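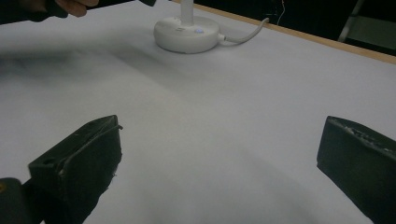

## Bisel desk lamp, white — six months on a white table

I bought the Bisel in May to replace a clamp lamp that had chewed a dent into the edge of my last desk. It cost more than I wanted to pay. I've used it most evenings for reading, forms and a fair amount of sewing repair, and I think that is long enough to say something useful.

### What you get

The lamp comes in one flat box with the base and stem packed separately. The stem screws into the base by hand. Mine went on crooked the first time and I had to back it out and start the thread again, so take it slowly. The instructions are a single folded sheet and the drawing for this step is too small to be much help.

The base is round and white, the stem is white and slender, and the cable is white as well. On a white table the whole thing more or less disappears, and I like that. If you have a dark desk you may feel differently about the cable.

### In use

It stands firmly. I have knocked the stem with my sleeve plenty of times and it has wobbled but never gone over. The base takes up little room, so I can push it to the back and still lay out a full pattern sheet or a pile of post in front.

The light is even and doesn't glare off a matte surface. On my previous glossy desk I think it would have been worse. There are three brightness levels, and the lowest is still too bright for late evening. Fabian Ortner, who has the same model at work, leaves his on the middle setting and says he has forgotten the others exist.

The switch is a small button on the base. I would have preferred it on the cable. If you push the base to the back of the table, as I do, you end up reaching across everything for it — a small thing, but it happens every night.

### Cleaning

White shows everything. Dust collects where the stem meets the base, and a dry cloth doesn't get into the join. A cotton bud does. I wiped the base once with a kitchen spray and it left a faint smear that took a few goes to remove, so I now stick to a damp cloth.

### The cable

Long enough for me, with the socket on the right-hand side of the table. Menaka Bhuiyan borrowed the lamp for a week and needed an extension lead to reach hers. It plugs into the base with a small connector, so a damaged cable should only mean asking for a new one from Dridico, the shop I ordered from.

### Would I buy it again

Yes, in the same colour, though I'd look for it in a sale first. I'd give it four out of five. The missing point is for the switch.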